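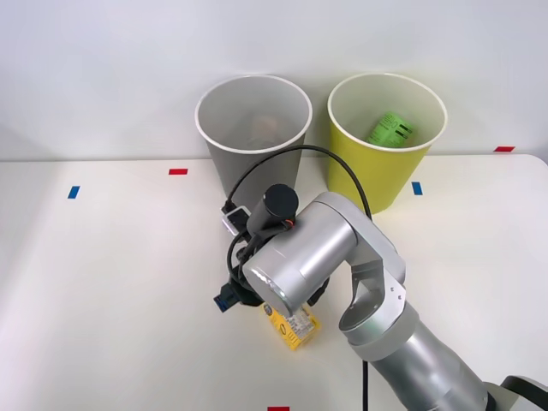 Figura 4. Puesto de clasificación con dos vasos de papel, gris y amarillo, y una caja amarilla pequeña bajo la pinza.

4. Tarea de prueba: clasificar artículos en vasos

Este capítulo prepara el brazo Hakoton para la tarea más sencilla del manual: recoger envases pequeños de la mesa y dejarlos en un vaso. Léalo antes de prometerle a alguien que la máquina recogerá la cocina. Un niño de tres años hace esto mientras piensa en otra cosa; el brazo necesita una mesa despejada, marcas en el suelo de trabajo y a usted cerca.

4.1 Preparación de la mesa

1. Use una superficie blanca, lisa y mate. Los manteles estampados confunden a la cámara de muñeca.
2. Pegue tiras cortas de cinta de color como referencias. En el puesto de la figura 4 son rojas y azules. El color da igual mientras coincida con el declarado en el programa Divuton.
3. Coloque los vasos de pie, uno al lado del otro, cerca del borde del fondo y con un hueco entre ambos.
4. Ponga el primer artículo delante de los vasos, al alcance de la pinza.
5. Compruebe que el cable de la muñeca tiene holgura en todo el recorrido.

PRECAUCIÓN: el cable puede formar un bucle por delante de los vasos. Si roza un borde, el vaso vacío se vuelca con muy poco. Sujete el bucle con la brida Bonari antes de arrancar.

4.2 Primer ciclo

1. Seleccione «Clasificar» en Divuton y limite la velocidad a 250 mm por segundo.
2. Baje la pinza en modo manual hasta que las puntas queden a la altura de la parte superior de la caja. Anote la cota: en nuestro banco salió 165.
3. Cierre la pinza al mínimo de fuerza. Aumente de punto en punto hasta que la caja no resbale.
4. Levante en vertical, sin giro, y espere 2 segundos.
5. Desplace la caja hasta el vaso elegido y abra.
6. Repita con la caja algo inclinada. Este ensayo vale más que los anteriores, porque en una casa las cosas casi nunca están derechas.

NOTA: un artículo puede quedar ladeado dentro del vaso y asomar la parte superior. Divuton lo da por bueno. Una persona lo empujaría con el dedo; el brazo no lo hará si no se le programa un movimiento aparte.

4.3 Qué puede esperar

El folleto comercial habla de «ayuda doméstica». Quien redacta estas páginas, Jahangir Siriwardena, prefiere otra expresión: ejercicio de banco. Con los vasos en su sitio y envases rígidos, el ciclo se puede repetir. Mueva un vaso un palmo y tendrá que volver al apartado 4.1. Cambie la caja por una bolsa blanda y tendrá que ajustar otra vez la fuerza.

En el taller Mladenović montaron en agosto un puesto parecido para separar repuestos. Lo siguen usando – con un operario al lado que endereza lo que cae torcido. Cuente con ese operario cuando haga sus números.

4.4 Si algo falla

La pinza cierra en vacío: repita el paso 2 del apartado 4.2 y limpie la lente.
La caja gira al levantarla: está cogida por una esquina; céntrela a mano.
El vaso se desplaza: añada peso en el fondo o fíjelo con cinta.
El brazo se detiene sin aviso: revise el cable y rearme desde Divuton. No empuje el antebrazo con la mano.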